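Lorwood open day, 8/28/22

Gultari wants 23 months of your money for its arm-leasing plan, and it gave us a Sunday and free parking to think about it. The Koubek people had coffee. Guess which talk was full.

Stop 5: the bar and kitchen cell

Silver arm, two-finger gripper, sliced lemon on a board, ice in a pink bowl – and a person at a keyboard, whom the brochure leaves out of the price.

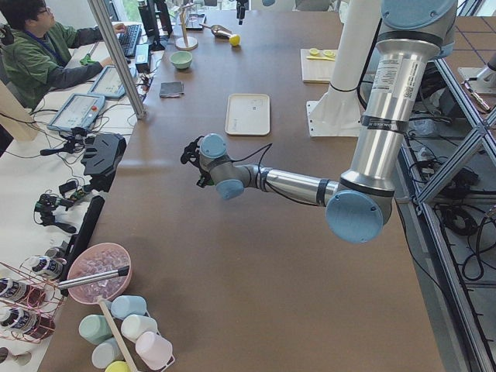 Stop 6: Hisside parts counter

Closed until 2.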